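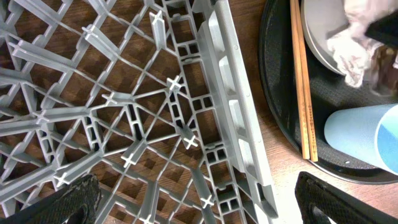
A gray plastic dish rack with upright pegs.

What Is a Trading Card Checklist?

A checklist is a list of every card in a set. Each card has a number, usually printed on the back. The checklist puts these numbers in order and gives the name of the player on each card.

Sets come in different sizes. The Kana Juniors set has 100 cards. The Alvarado baseball set has 1,048. Without a list, a collector with a set that large cannot easily tell which cards are missing.

Cards are sold in packs. A Kana pack holds 7 cards and an Alvarado pack holds 11. The cards are mixed before packing, so a pack may contain a card you already own. A second copy is called a double. Doubles can be traded.
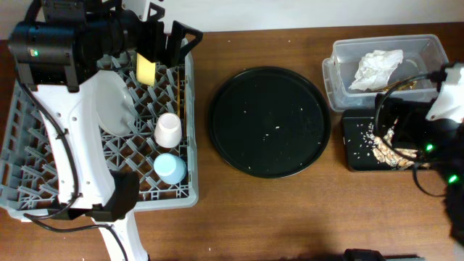 Dish rack on a brown wooden tabletop, with a sponge and a plate.

How to Use a Checklist

1. Sort your cards by number, lowest first.
2. Find each number on the list.
3. Mark the box next to it in pencil.
4. Put doubles in a separate pile.

The numbers with no mark are your "want list." Take a copy with you when you trade.

Some sets print the checklist on a card of its own. Fullia sets do this. A checklist card with pencil marks on it is worth less to most collectors than a clean one, so copy the list onto paper and mark the copy.

Words to Know

Set: all the cards made to go together.
Double: a second copy of a card.
Want list: the cards you still need.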